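HASTDALE, Tuesday, March 25, 2025 – Office furniture maker Prellorora will supply 80 desks to the Stodden study center in Hastdale.

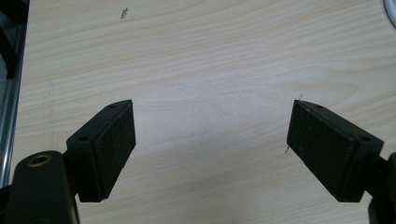
Stodden chose the Barrera desk after a trial on its second floor. The top is a pale beige laminate with a fine, wavy wood-grain pattern – the only finish in the order. Delivery starts in July, and the old desks will go to local schools. 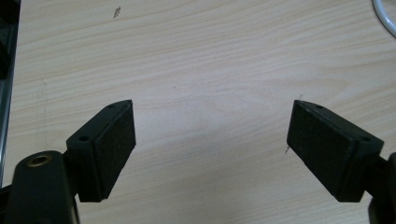 Will the center close during the work?

Rooms will be fitted one at a time, and the rest will keep their normal hours.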